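Los premios a intérpretes noveles y el coste de llegar pronto

La concesión de galardones a intérpretes al comienzo de su carrera se ha convertido en una práctica habitual de festivales, academias y publicaciones especializadas. Conviene examinar con serenidad qué efectos produce y a quién beneficia, sobre todo cuando las instituciones que los otorgan reciben fondos públicos.

El Festival Mahawong estableció su distinción al talento emergente hace 4 ediciones. En la última convocatoria, anunciada en octubre, se recibieron 236 candidaturas, de las cuales 82 superaron la revisión inicial. El jurado, presidido por la directora de reparto Freya Parsons, eligió a tres finalistas. Las tres personas seleccionadas contaban ya con representación y con un largometraje estrenado en salas. Ninguna procedía del teatro de provincias ni del cortometraje autoproducido.

No se cuestiona aquí la calidad de los trabajos premiados. La interpretación de Chaiwat Wongsuwan en «Rullirport», contenida y exacta en los silencios, merecía el reconocimiento que obtuvo. Lo que se discute es la palabra «emergente», aplicada a quien ya dispone de agente, de productora y de una campaña de promoción pagada por la distribuidora. Las bases no definen el término. Tampoco fijan un número máximo de créditos anteriores, y esa omisión favorece siempre a los mismos expedientes.

La actriz Kanyarat Paisan expuso el problema con claridad durante el coloquio celebrado tras la entrega. A su juicio, el premio le abrió las puertas de las audiciones, pero también redujo los papeles que le ofrecían: durante dos temporadas recibió variaciones del personaje que la había dado a conocer. Su testimonio debería figurar en cualquier evaluación seria del programa. Un galardón temprano fija una imagen pública, y el sector — prudente por necesidad económica — tiende a repetirla.

Existe, además, una cuestión de calendario. La industria concentra su atención en los meses previos a la temporada de premios, y los nombres propuestos entonces quedan sometidos a una exposición difícil de sostener. Eduardo Lumbao, que dirigió durante años el taller de interpretación Prundix, ha defendido que la ayuda se reparta a lo largo de un periodo más amplio y se destine a ensayos, formación vocal y desplazamientos.
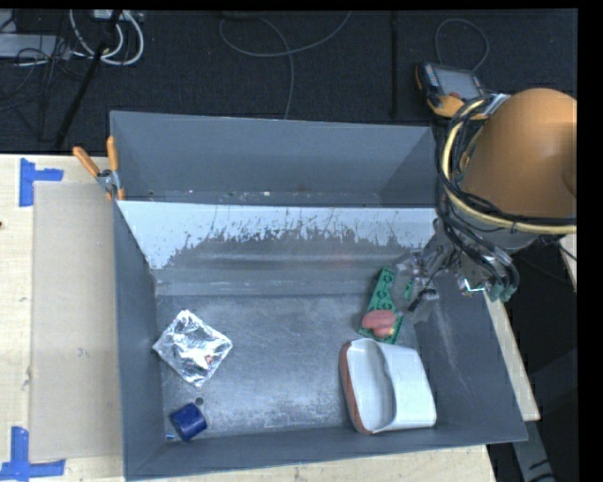

La propuesta resulta razonable y su coste sería asumible. Una dotación entregada en plazos permitiría aceptar un montaje pequeño sin renunciar a otros ingresos, y daría al festival un conocimiento directo de la evolución de las personas a las que apoya. El sistema vigente concluye con la fotografía en el escenario y una nota de prensa.

Se ha objetado que un premio sin ceremonia carecería de repercusión. Ekkachai Wannasri sostuvo esa posición en las páginas culturales de Media, con el argumento de que la visibilidad constituye la principal ayuda para un intérprete desconocido. El razonamiento es atendible respecto de quienes nunca han aparecido en una cartelera. Pierde fuerza ante una lista de finalistas cuyos rostros ocupaban ya las marquesinas antes de la deliberación.

Procede, por tanto, revisar las bases antes de la próxima convocatoria. Deberían incorporar un límite de créditos, publicar los criterios de la primera criba y reservar parte de la dotación para el acompañamiento posterior. Sería igualmente oportuno que el jurado incluyera a algún profesional del teatro, ámbito en el que se forma buena parte de los actores que después reclama el cine.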